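Tawhiri (workcell)

Tawhiri is a two-armed tabletop workcell used for practicing household handling tasks, chiefly the folding, lifting and putting away of small things. It was assembled by Vendula Michalík and Branislav Machala from a kit frame sold under the name Climoseck, and it has been taken apart and put back together often enough that the word "kit" is now a courtesy.

Construction

The cell is a small square bay with tiled walls on three sides and a marble-patterned floor. Aluminum posts stand in the back corners, and both arms are mounted on one long extrusion rail along the front edge, each on its own black plate. Their electronics hang just below the rail, within easy reach of a screwdriver and, regrettably, of a sleeve.

The tiles were Machala's idea. He held that a plain backdrop made the arms look like a trade show, and the grout lines later proved handy for spotting a camera that had been nudged.

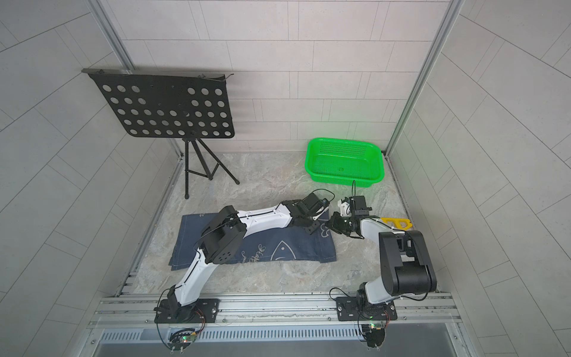
Tawhiri with both arms over the work floor; music stand, basket and cloth in place.

Setup

A working day begins with the arms switched off and moved by hand through their full travel. The operator feels for grit at the elbow and watches the cables, which should follow the links without pulling tight. Power goes on only after the plate bolts have been checked. A green LED on each board means the board has power. It says nothing about the arm's intentions.

Each arm is then sent to its zero pose and compared with a paper template kept in a drawer. An error of more than 5 millimeters at the fingertips calls for a new calibration. Smaller errors are written down and argued over.

Props are laid out last. The fish cloth is a standing favorite -- its white outline on navy gives the operator an easy reference for which way the fabric has been turned. The perforated music stand is the least loved item in the inventory, having three legs and opinions about where they should go.

Wrist cameras

The close-up cameras are checked against the green basket, whose rows of slots make a serviceable focus target. Wilfredo Ocampo introduced the practice after a proper printed chart was ordered, delivered and lost. With the gripper brought in close, the slots should be readable somewhere in the view, while the plastic nearest the lens may blur as it pleases. 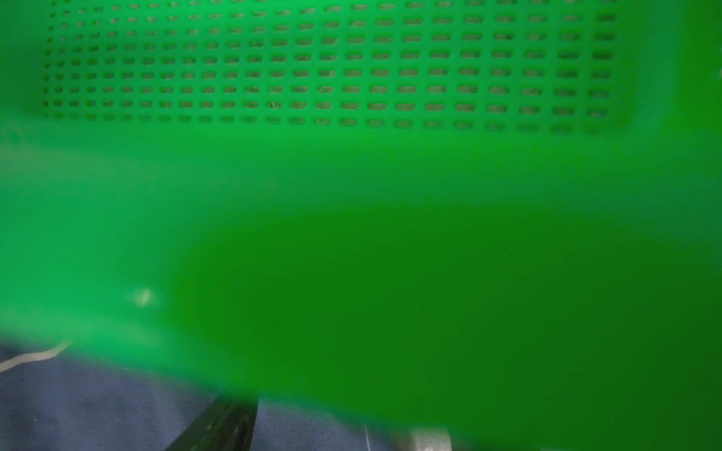 3 min read

A blurred foreground is therefore no cause for repair. A view in which the slots are soft at every distance usually means a loose lens ring or a thumbprint, and the cleaning cloth is tried first.

Maintenance

Finger screws are tightened after every 168 hours of running time, a figure chosen because it makes a week and sounds deliberate. Gripper servos are replaced when they begin to buzz at rest. The longest-lived servo to date managed 2,583 logged grasps before retiring in August, in the middle of a demonstration.

Most faults are cable faults. The wires arc from the base up along the lower link, and a loop left too short will work its connector loose over some 6 sessions, producing an arm that behaves perfectly until it is asked to reach. The remedy is to reseat the plug, lengthen the loop and repeat the hand-travel check with the power off.

Name

The name was taken from a label already on the storage crate. A proposal by Radoslava Hrnčiar to rename the cell Eden was withdrawn when it was found that the spare parts were all marked with a T.

Contact the editors | © Predside | Back to top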